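Blocks, blocks, blocks

I have been thinking about toy blocks all week and I'm not even a little bit sorry, so if you come here for the soup posts, there will be soup next time (leek, probably).

Some of you will remember that I printed my first block last winter, a cube, and that I was so pleased with it I carried it around in my coat pocket and showed it to the woman at the post office in Grokbridge. She was very nice about it. It was a terrible cube. One corner had lifted off the plate while it was printing, so it rocked when you put it down, and the top had a gap you could get a fingernail into. I still have it. It holds the pantry door open.

Well, things have moved on! I can do stars now. I can do a heart that stands up by itself on its point. And I have opinions about colors, which I will get to, because I have opinions about all of it.

First, the shapes. I started with the ones everybody starts with, the cube and the cylinder, and they're lovely and they're easy, and after that I got greedy. The triangular prism was next. I thought it would be a nothing sort of block, just a wedge, but it's the one I pick up most often. You can stand it on an end, or lay it on its side, and it's a roof or a ramp or a slice of cheese. The blue one has really crisp corners, crisp enough that I went back and forth on whether to round them off. I left them for now. If I make a set for my sister's youngest I'll soften them, but for a grown woman playing with blocks at the table after dinner I think sharp is fine.

Then the octagonal prism, which I love completely out of proportion to how useful it is. From across the room you'd take it for a cylinder, and then you get closer and all those flat faces catch the light at different strengths. In yellow especially. Some sides go nearly lemon and some go more like mustard and it's all one plastic! I set it in front of the red cylinder and it was so good I stopped what I was doing and made tea so I could sit and look at it.

The stars took me longest. A five-pointed star sounds simple, and drawing one is simple, but the inside corners want to go blobby if you hurry, and I always hurry. I threw out 4 of them before I got a red one I liked. (Into the scrap jar, not the trash. The scrap jar is getting full and I have no plan for it whatsoever, suggestions welcome.) Slowing everything down is what did it in the end. I set the thing going before breakfast and made myself leave the house, and walked the long way to Flumton and back along the canal, and bought a bun, and by the time I got home it was finished and it had proper points.

The green star went so much better, first try, same settings. I did a little dance.

And the heart. Okay. The heart is a bit soppy, I know, and I nearly didn't bother, but I had some yellow left and it seemed a shame. I'm so glad I did it! Everybody who comes to the house picks it up. A yellow heart is somehow much less Valentine's card than a red one would be, it's friendlier, like something you'd find in a cereal box. It does like to fall over, with the point at the bottom and the lobes up top making it top-heavy, so my file has a tiny flat at the tip to help it along. I could make the flat bigger and then it would stand through anything, but it'd look like a tooth.

Now, colors. I settled on red, yellow, blue and green and I'm not adding any more. I know there's a whole wall of colors at the hobby shop in Valtstead, I've stood in front of it, there's a copper that made me weak at the knees. But with only the four, anything you tip out of the box goes together, and you can sort them by color or by shape and both ways are satisfying. Add a lilac and a copper and a glow-in-the-dark and I think it turns into a junk drawer pretty quickly. I could be wrong. My neighbor thinks I'm being a terrible snob about it and has asked for an orange one out of spite.

The one thing I did not expect to like is the texture. When you print a block, the top comes out with these very fine lines in it, little ridges where each pass was laid down next to the one before. When I started I thought that was a flaw, and I spent a whole evening at the sink with sandpaper trying to get rid of it, and ended up with a dull gray-looking cylinder and sore fingers. Now I leave it alone. On the green cylinder and on the stars the ridges show up beautifully, and if you run your thumb across one way it's nearly smooth, and the other way it sort of purrs. It's like corduroy! Tiny corduroy. I don't know how I ever wanted it gone.

A few people wrote in after the last post to ask practical things, so let me try to answer them while I remember.

Size: I keep everything small enough to close my hand around. Bigger ones feel important but they eat plastic and take forever, and my shelf is only so deep.

How full inside: not very. I was making them nearly solid at first, and they were heavy and wonderful and used up a spool before I'd noticed. Mostly hollow with some crisscross in the middle is plenty. They make a different sound when you put them down, more of a tock than a thud, and I've decided I like the tock.

Where the shapes come from: I draw them myself now, and it's easier than I feared. A star is just a flat shape you pull upward like dough. Same with the heart, same with the triangle. Once that clicked I sat up until midnight pulling things upward. I made a duck. The duck will not be appearing on this blog.

How long: ages. Don't do it if you're impatient, or do, and be cured of it, because I am a little bit calmer than I was. The files say something like 1,000 layers if you go really fine, and you don't need to go really fine.

And somebody asked, kindly but I could hear the eyebrow, what they're for. Well! You stack them. You line them up. You put the round ones at one end and the pointy ones at the other and then you change your mind. I had a friend over who has a very serious job at Landeg and she built a sort of gateway out of the cube and both cylinders and then didn't want to go home until it had a roof. There's a good game where one person lays them out on the board, the other gets a look for as long as it takes to count to 7, and then you turn around and one gets moved. I'm awful at it. I always remember the heart and nothing else.

Speaking of the board – I've saved it for near the end because I could go on. It's pale maple, with stripes running across it, a light one and then a slightly darker tan one, over and over. It does more for the blocks than any fancy colored background I tried. I went through a phase of laying them out on a white tablecloth and they looked like a dentist's waiting room. Then on the dark hall table, where the blue ones just sank out of sight. On the maple every single color comes up bright and still looks like a toy, a proper toy, the kind that lives in a wooden box with somebody's name on the lid. The blue triangle lying on one of the darker stripes is my favorite bit of the whole arrangement and it was pure luck, that's just how it got put down.

There's a couple of dark bolts along the front edge, near the corners, so the board stays put on the blue table underneath. I've come around to those too. The table is full of round holes in neat rows, and pale wood against that blue is a combination I'd happily paint a kitchen in. (I won't. I promised last time.)

I did try being tidy with the layout, rows and gaps all the same, and it was dead. It's so much nicer when they bunch up a bit. The cube, the green cylinder and the stars are all crowded in together on the right like they're waiting for a bus, and the heart is off by itself with plenty of room, and the red cylinder and the yellow octagon are up at the back having a private conversation. I wouldn't move a thing. Well, I might turn the octagon.

Next up I want to try a crescent, and maybe an arch, although arches scare me because of the underneath. And a proper box to keep them in, with a lid that slides. If anyone has made a sliding lid that doesn't stick in damp weather, please tell me how you did it, I'll print you a star in the color of your choice (from the four).

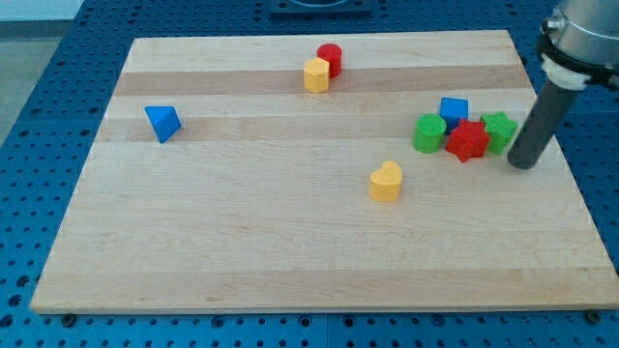
Wilma Jardine | January | Filed under: Making things

P.S. The orange one has been printed and delivered next door. It's a cylinder. It looks fantastic and I'm keeping that to myself.

More from the blog

A cube that rocks
Corduroy, the sanding disaster
Buns of the canal path, ranked
What I keep in the pantry and why the door won't shut
Leek soup, the slow way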